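Purus Rate Notes – annual subscription

Purus Rate Notes is a written service for people who follow interest rates and want to read what the central banks have said without sitting through the speeches. It is published by Zundwood and delivered by email as a plain document you can print.

What you get

Each issue sets out the latest decision, the wording that changed since the last statement, and how short-dated government bonds moved on the day. Speeches by rate setters are covered when they add something new. We quote the passage, give the date it was delivered and leave out the guesswork about motives.

Subscribers also have the use of the Nwachukwu Archive, which holds 1,906 statements, minutes and speeches. It can be searched by bank, by year or by phrase. The search is simple – type the words as they were spoken and it will find them. Scanned items from the older part of the archive can be read on screen but not searched.
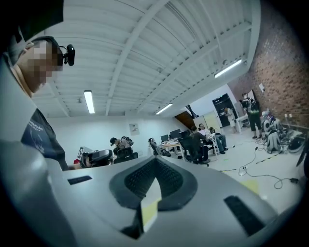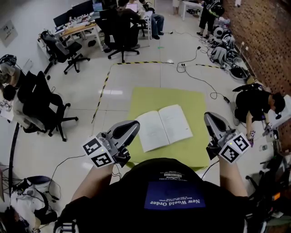
The Uter tables come with every subscription. They list past rate changes beside the inflation figure known at the time, before any later revision. Most free sources show the revised figure only, and that can make an old decision look stranger than it did when it was taken. Tables are supplied as spreadsheet files and may be used in your own work if the source is named.

Formats and access

Issues are sent as PDF, with a text-only version for those who prefer it. One subscription covers 4 readers at the same address. Larger offices should ask for the office licence, which has its own terms on forwarding and storage.

Price

Annual subscription: £257
Office licence: £800 a year
Archive only: not sold separately

Payment is by card or bank transfer. We do not take monthly payments. If you cancel before your second issue we refund the full amount, and after that the subscription runs to the end of its year. Renewal notices go out by email and nothing is renewed without your reply.

Please note

Purus Rate Notes is general comment and does not take account of your own circumstances. We do not manage money, recommend funds or answer questions about individual holdings. The value of bonds can fall as well as rise.

The print edition closed in May. Back numbers are still available while stocks last – write to the subscriptions desk with the issue numbers you need.

Page last updated November 9, 2020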